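Staltero Bench Set: README

Version of October 2024. Maintained by the automation desk at Woneck.

What you are getting

The Staltero Bench Set holds 373 recorded episodes from the two-arm bench at our Grotent site, along with 1,000 short written notes from the people who work near it. The episodes are what outside groups ask us for. The notes are what we keep rereading.

Woneck assembles and repairs small control units. For years the tedious end of that job (pick up the part, turn it over, put it in the fixture, do it again until lunch) belonged to whoever had been hired last. Management then decided the tedious end could go to a pair of arms, and that the staff would be "freed for higher-value activity." The first higher-value activity was untangling the arms' cables.

How it was recorded

An operator steers the arms through a task while wrist cameras and joint encoders log everything. A run that goes well is kept. A run that goes badly is also kept, in the folder called other, because the folder called failures upset a visitor from head office.

The wrist cameras are bolted on where there was room for bolts. Expect tilted horizons, plenty of gripper finger, and whatever else the lab was doing at the time. Coworkers at their desks were told about the cameras in April and signed the sheet.
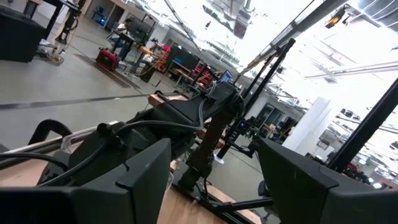

Did anyone lose a job to the arms?

Nobody at Grotent was let go, but two openings on the assembly line were never filled, and the people who would have trained the new hires now spend their shifts steering, labeling and resetting the bench. Pay stayed the same. Job titles got longer.

The notes

Each note was typed at the end of a shift into a box that asks, "What was different today?" The box accepts 700 characters. Most people used far fewer, and "nothing" is the most common entry. We left those in. Typos are also left in, and so is one lasagna recipe, which we were asked to keep.

Some themes you will run into:

Feet hurt less, eyes hurt more.
Talking on the line used to be normal. Talking while steering spoils the run.
People who were slow at hand assembly are sometimes very good at steering, and the reverse, and this has caused feelings.
The arms get a maintenance window. Several writers would like one too.

Files

episodes/ holds joint positions, gripper state and wrist video.
other/ see above.
notes/ is plain text, one file per note, names removed.
du/ holds output from Du, our labeling tool. Du guesses the task name and a person corrects it. In 28 episodes the correction was wrong and Du was right. We have marked these, at Du's insistence, or at least at the insistence of the person who wrote Du.

Known problems

Clocks on the left and right arms drift apart over a long shift. Align on the gripper signal.
Lighting changes with the weather and with whoever got to the switch first.
Shift length is missing from the older notes.

Please don't use

The notes for rating or scheduling workers, ours or yours. We promised, in writing, and the promise is in the license file where your lawyer can find it.

Corrections go to the automation desk. Replies are still written by a person, so allow a week.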